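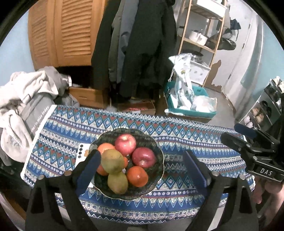 Fruit on a dark plate, with one gripper in the foreground and another at the right edge.

Tips for teaching a robot to handle fruit at home

These notes are for people recording kitchen tasks with hand-held grippers. Most of them also apply if you drive an arm by remote control.

Pick one task and write it down in a single sentence. "Take the pear off the top and put it on the cloth" is enough. If two people are recording, both should work from the same sentence.

Use real fruit if you can. Apples, oranges and pears each need a different grip. An apple is firm and slick, so close the fingers around its widest part. A pear is best taken across the fat end. A ripe one bruises, and after a long session it is only good for sauce.

Start with the piece on top. Pulling an orange from the bottom of a pile sends the rest rolling, and the robot will learn that too.

Patterned tablecloths are fine. Smooth the cloth first and check that the plate sits level. Folds catch the finger tips on a low approach.

Move at half your normal speed. Come in from the side, stop, close, lift straight up. Romana Sokol, who recorded 222 pear pickups for the Garkham kitchen set, counts "one, two" under her breath before each lift.

With two grippers, decide who moves first. The second hand waits off the plate until the first one is clear. If you are working alone, steady the plate rim with the left and pick with the right.

If you drop something, keep recording. Pick it up the way you would want the robot to. Throw out the take only if you had to put the gripper down.

Change the layout every ten takes. Turn the plate, swap the pear and the apple, move to the other side of the table. Our first 800 takes all had the same arrangement and were close to useless. The next 1,000 were mixed and worked much better.

Wipe the finger pads with a damp cloth when you change fruit. Orange oil makes them slip. Let them dry before the next take.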